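Ticket: Muvon chat client drops everyone at once
Status: Solved (hooray!)
Opened: 14 September 2023
Server: Saltbridge, the old box under the stairs

What happens
We had 17 machines on the house network for our meetup weekend and chat was flying. Then every Muvon window went gray in the same second. Mail still checked fine, web pages still loaded, and pinging Saltbridge worked from every room. After 2 minutes people could log back in, and then it did it again.

Tried so far
- Swapped the switch in the kitchen for the Kasteo one. No change, but wow, the Kasteo is quiet!
- Turned off the Hailu logging bot. Chat stayed up all evening.
- Turned the bot back on with history set to 3000 lines. Gone again before I got back to my chair.

Cause
The bot asks for its full history every time somebody joins, and Muvon stops answering until it's done. With a crowd coming and going, the requests pile up and the server kicks everybody. I was so happy to see it in the log that I woke up half the house.

Fix
History is now 50 lines. I restarted Muvon first, then the bot - the other order brings back the old setting. 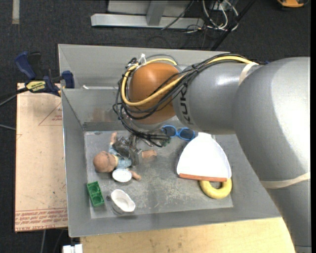 Still open
- Bot forgets its nickname after a restart. It was fine in July.
- Old history file needs moving off Saltbridge before the next meetup.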